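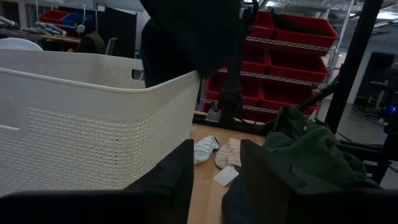
Wrist camera view from the Morkitz laundry trial, with socks on the table between the gripper fingers.

Morkitz publishes results of gripper comparison on household laundry

Morkitz has released the results of a side-by-side trial of two parallel grippers on small laundry items. The company tested its current Braltley gripper against the new Lestura, which has wider fingers and a softer closing motion.

Each gripper made 700 pick attempts on the same arm, using the same controller settings and wrist camera. Items included socks, shirts and other everyday clothing, placed on a wooden tabletop next to a laundry basket. A pick counted as a success when the item was lifted and released inside the basket.

The Lestura failed on 41 attempts and the Braltley on 59. Most of the misses with both grippers involved single socks lying flat, where the fingertips slid over the fabric. Results on heaped garments were close.

"The difference is smaller than we expected on shirts and larger on socks," said Nobuhle Rampersad, test lead at Morkitz. "We also lost time early on with the wrist camera. Wide fingers take up a lot of the view at close range, and we had to change the mounting angle before we could start counting."

The trial ran for six weeks and ended in February. Fingertip pads were replaced on both grippers at the halfway point.

Morkitz will next repeat the test with the Mabaso controller, which adjusts grip force during the lift. Towels and bed linen were left out of this round and will be added then.

The full results table and the test procedure are available on request from the Morkitz press office. The Lestura can be ordered now for evaluation. The Braltley remains on sale, and spare pads fit both models.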